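Best way to store leftover pieces between projects in a small garage?

Posted by mossy_gate, Govville

Hello everyone, I hope this is the right board for it. We moved to Govville in April from a house with a proper basement, and now I have one bay of a shared garage for all my hobby things. The tools I can manage — they hang on the wall and I know where they are. My trouble is the leftovers. Every time I finish something there are short lengths, blocks and odd pieces that are too good to throw out, and they end up in grocery bags on the floor.

I have looked at drawer units (the nice one at Woo was more than I wanted to spend), open shelves, and those stacking crates with the fronts cut out. My husband says to get rid of the lot and start fresh, but I used up 19 leftover pieces on the last birdhouse alone, so I'm not ready to do that! What do people with small spaces do?

bramblefoot

Welcome to the area! I had the same muddle for years, first in Clundance and then out here, and I'm a big believer in the plain open bin. Drawers look lovely, but I never once put anything back in mine, and I'd forget which one held what. With a wide bin you just lean over and there it all is. I keep three of them under the bench, one for short pieces, one for long, and one for things I haven't made up my mind about.

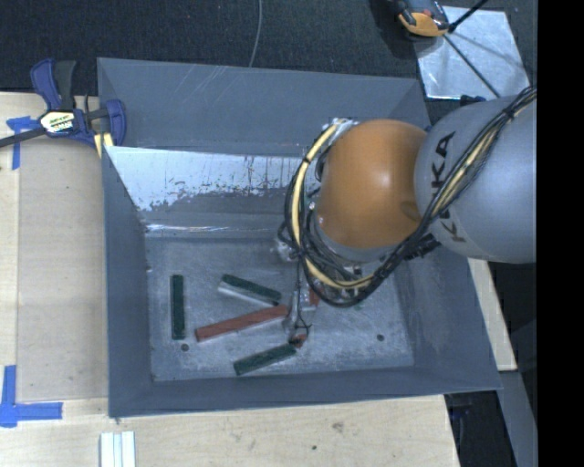

Green bars in a gray bin with sloping sides.

Go for something you can pick up by yourself when there's a load in it. My first was a huge old storage chest and I could barely drag it across the floor, so of course I never swept behind it. I'd also write the length on the end of each piece in pencil before it goes in. It takes a minute, and you'll be so glad of it in the winter when your fingers are cold and you don't want to go hunting for the tape measure.

As for what to keep, my own rule is that anything shorter than my hand goes out on Saturday with the trash. I do break it now and then — I have a soft spot for nice square offcuts.

tinplate26

shelves. bins just fill up

old_ferry_road

I'd say it depends on how damp your garage gets. Ours in Clunthorpe has a low corner where water comes in after heavy rain, and I lost a whole bag of good pine that way. Whatever you choose, set it up on a couple of blocks or a low rack, and leave a little room behind it for the air to move. Have a word with whoever shares the garage too, in case they have a spare shelf they'd be happy to lend you.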